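Prarnitz Table with White Work Surface
Item 221
Category: Tables and worktops

The Prarnitz is a sit-down work table for sorting, small assembly, packing and general bench tasks. It has a light wooden tabletop with a rectangular white work surface resting on it. The wood remains exposed as a narrow strip along the front and another along the back, both with rounded corners. Sleeves and forearms cross the front strip in normal use, so the corners are rounded at both ends and the edge is eased before finishing.

The white surface is smooth and carries no printed grid, ruler or pattern. Small dark parts such as screws, washers, seeds and beads are easy to find on it. Pale or clear parts are harder to see, and the grey version (see Options) is the better choice for those. 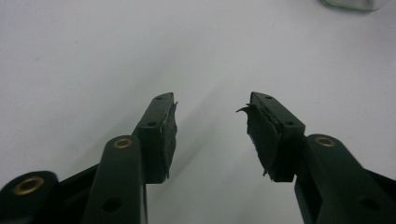 Bought this to replace a varnished desk and the main difference is glare. With the desk I had to keep moving the lamp. On this one I get a soft shadow under my hands and that's it. Would have liked a raised lip at the back, as round things do roll off if you nudge them.

Our reply: a back lip is listed under Options and can be fitted later. It uses the two holes already drilled in the underside of the tabletop.

Specification

Depth of tabletop, front to back: 60 cm
Thickness of white surface: 5 mm
Colour of surface: white, low sheen
Tabletop: wood, light finish
Corners: rounded, front and back
Guarantee: 36 months, tabletop and surface
Supplied: flat, legs separate

The guarantee covers warping, lifting and splitting. It does not cover knife cuts, burns or staining from dyes and solvents.

The white surface is not glued down. It is held by its own weight and by thin pads on the underside, and can be lifted out for washing or replacement. Check that the pads are facing down when it goes back in. If the surface slides when pushed with a flat hand, the pads need wiping with a damp cloth.

Lighting

Place the table where light comes from more than one side. A single lamp close to the surface gives a hard shadow on the far side of anything being handled, and the shadow is more noticeable on white than on wood. Two lamps, or one lamp and a window, give a more even result. Under mixed light the surface may look cooler at one side than the other — this is normal and does not indicate a fault in the colour.

Seating

The table is intended for use with both forearms resting on or just above the front edge. Adjust the chair until the elbows are level with the tabletop. Containers in regular use should stand near the middle of the surface, within reach of either hand. Keep the left and right thirds clear for parts waiting and parts done. 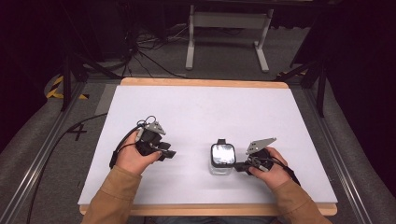 Lonar, 05/10/2025
Notice to customers: the finish on the wooden tabletop has changed from gloss to satin. The colour is the same. Tables with the older finish can be matched when ordering an extension; state "gloss" on the order form. Price and item number stay as they were.

Care

Wipe the white surface with warm water and a little washing-up liquid, then dry with a soft cloth. Faint grey smudges from rubber, metal or pencil are to be expected and are mostly a matter of appearance. A white eraser removes light ones. For heavier marks use a melamine sponge, working in straight strokes with little pressure. Circular scrubbing leaves a polished patch that shows up under side light.

Do not use scouring powder, wire wool or acetone.

Tools with exposed metal corners should be lifted and set down, not dragged. Small point marks cannot be polished out, but the surface can be turned over and used on the second face. Both faces have the same sheen.

The wooden strips need less attention. Dust them, wipe up spills promptly, and re-oil once a year if the table stands near a radiator. Lift the white surface out before oiling — oil trapped beneath it takes a long time to dry and will soften the pads.
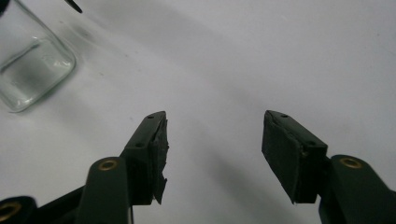 Options and spare parts

Replacement surface, white
Replacement surface, mid grey
Back lip, wood, with fixings
Side lips, wood, pair
Set of underside pads
Extension table, same depth, joins at left or right

Replacement surfaces for the Prarnitz do not fit the Irkorus, which has a shallower top. For Irkorus parts see the separate page.

Delivery is by Nowicki to the ground floor. Orders placed in October that include an extension table are sent in two parcels, which may arrive on different days.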